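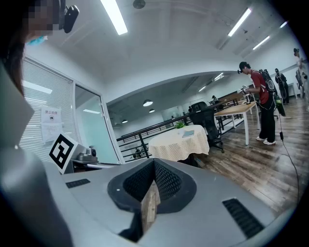
Niilo Leinonen says the first thing he ever learned about sound was that his grandmother's kitchen had a bad corner. Stand by the stove and you could hear every word from the hallway. Move one step toward the pantry and the voices turned to mush! He was nine, and he spent a whole afternoon walking back and forth over that one step, listening.

Chapter 4
Rooms That Listen Back

Try it yourself before you read any further. Clap once in a bathroom, once in a closet full of coats, and once outdoors on a lawn. Same hands, same clap, and yet you get three completely different sounds. The bathroom rings. The closet swallows the clap whole. On the lawn it goes out and hardly comes back at all (which is why people shout across fields and feel a little foolish doing it).

In Chapter 3 we followed sound as it left its source. Now we get to the really fun part: what happens when it runs into things. Every surface does some mix of three jobs. It can bounce sound back, soak it up, or let it pass through to the neighbors. Tile and glass bounce nearly everything. Heavy curtains soak up a good deal of the high notes but let the low ones roll right on, so a room with thick drapes and bare walls can sound dull and boomy at once.

We use the word reverberation for the sound that hangs around after the source has stopped. It is made of thousands of small reflections packed so close together that your ear can't pick them apart. When a reflection comes back late enough to be heard on its own, we call it an echo. Keep those two words separate; they will matter in Section 4.2, where we measure both.

The old concert room at Lilunen is our main case for this chapter, and what a case it is. It has 318 seats, a flat plaster ceiling, and a back wall that curves inward like the bowl of a spoon. Curved walls gather sound the way a curved mirror gathers light. For years, players on the stage heard their own notes come flying back at them from behind the last row. Lauri Pitkänen, who played cello there, learned to sit at a slight angle so the worst of it went past his left ear.

You will work out for yourself where that reflection lands, using nothing fancier than a ruler, a floor plan, and the rule that sound leaves a hard wall at the same angle it arrives. The plan is on page 127. Use a pencil, and draw more lines than you think you need!

Words to watch for: absorb, reflect, reverberation, echo, focus, diffuse.

We use cookies to remember your reading settings. Accept | Manage choices

4.1 The Path of a Single Clap

Let's start small, with one clap, one wall, and one listener.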